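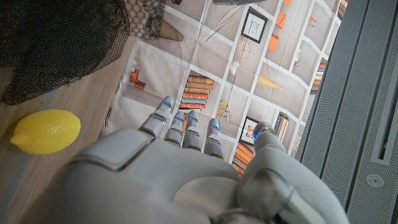 Lemon, left side.

3 March 2026. Citric acid descaling, second go.

Took the Planthorpe kettle element out again and weighed it dry: 513 g with the scale on. The Clundbridge tap water leaves a hard grey crust near the bend, much worse than what we had on the July batch. Made up the citric acid at 40 g to the litre, same as before, and left the element standing in it over lunch with the lid off.
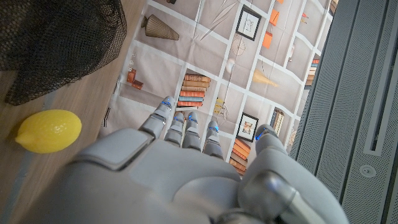 Fizzing had stopped by the time I got back. Most of the crust came away with a soft brush, apart from a patch under the bracket that I couldn't reach. Rinsed twice, dried in the low oven. I forgot to note the weight before putting it back in its tray, so that needs doing before anyone uses it.

The Arkora element is the bigger one, 674 g as found. It went into the same bath and hardly fizzed, so I think the acid was spent. Should have mixed fresh. The pH strips in the drawer are out of date and I don't trust the colour.

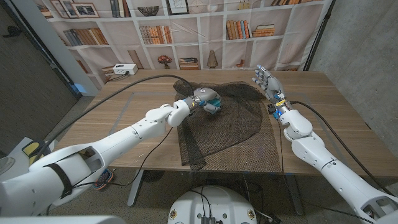

Next time use 2 separate baths and label them. Also try the acid warm. Du descaler is still unopened on the top shelf; keep it for comparison and don't mix it with the citric. Order more strips.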